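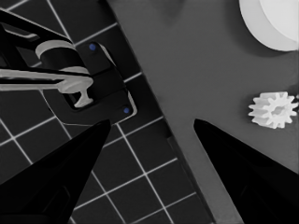

I told the Grirkville robotics club I would look in on their simulation track before saying anything rude about it. I have now looked in, twice, and I'm still not sold.

The track is called Harasym, and it runs from January to the end of the school year. Students write a controller that puts a gear assembly together in simulation. The budget was 1514 dollars, and most of that went to computers. I coached a hardware team for years, so you can guess which part of that made me wince.

Simulated gears don't get dropped down the heating vent. They don't come off the printer a hair too fat for the shaft, either, and sorting that out used to be half the education.
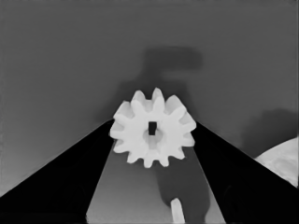 Does a good run in simulation mean the same code would work on a real bench? It might, but I wouldn't put a grade on it until somebody has tried, and there are no plans to try before summer.

What I will give them is the repetition. One student pair logged 907 attempts over a few weeks, and my old team would have been lucky to get 14 before something snapped. Still, most of what I saw them change between attempts was one number in a settings file — up a little, down a little, run it again. I asked why up and got a shrug.

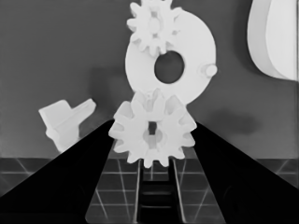

A reader from Plenville wrote in after my last post to say that I was being unfair, that her daughter had never touched a robot before this and now argues about friction at dinner. Fair enough. I'd like to know if the friction she argues about is the real kind or a value in a menu.

The spring contest, the Munen, is scored on finished assemblies only. I think that's a mistake. I'd want a page of notes from every team on what failed and what they thought was going on.
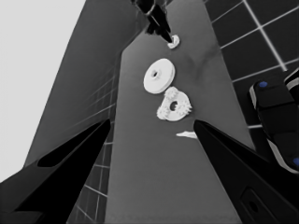
Would I let my own kid sign up? I would, as long as there was a screwdriver somewhere in the week too.

I'm going back in May to see the final runs.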